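Ticket 644 - Handheld gripper pair, left side not closing square
Site: Otutthorpe, bench two
Opened by: Vicente Villalba
Assigned to: Leandro Durán
Status: open, waiting on parts

Vicente, 9.40
Morning Leandro, sorry to land another one on you so soon after the calibration business. The left gripper of the pair has started closing with its pads slightly out of line, and on thin cloth it lets go of one corner before I've got the fold over. The right one feels lovely, nice and even all the way. I've wiped the pads, restarted Prasteo twice and swapped the cables over at the hub, and the fault stays with the left gripper, so I don't think it's the cable. The log gives code 1628 on closing, every time I squeeze past halfway.

Leandro, 10.15
Morning! No trouble at all, and thank you for trying the cables first - that saves us a good half hour. Code 1628 is the travel warning, so the encoder thinks the fingers have stopped early. Could you open the jaws wide, look at the two screws along the top of each pad, and then have a go over the tray as you normally would? 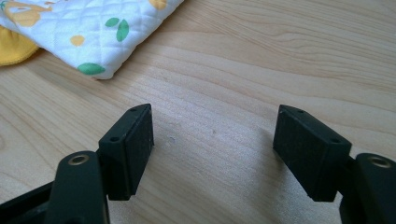
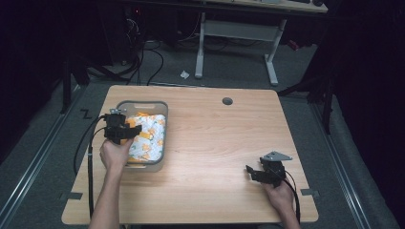 Finger pads, jaws open (first); both grippers at the tray table (second).

Vicente, 11.05
Right, I've been over it with the small hex key. The front screw on one of the left gripper's pads took nearly a quarter turn before it bit, which can't be right, and after that I managed 5 closes without the code and then it came back on the next. There's a bit of play where the arm turns as well, if you hold the pad and wiggle it gently.

Leandro, 11.30
That sounds like a worn bushing to me, with the loose screw making it worse. Grímsdóttir had the same on her Akora set in January and a new arm put it right. I'll send an arm and fresh screws over this afternoon. Please don't tighten that screw any further in the meantime, and leave the left one off the cloth jobs. When the arm's in, rezero in Prasteo with the jaws fully open and send me the log, would you?

Vicente, 11.42
Will do, and thank you. I'll label it and put it on the repair shelf.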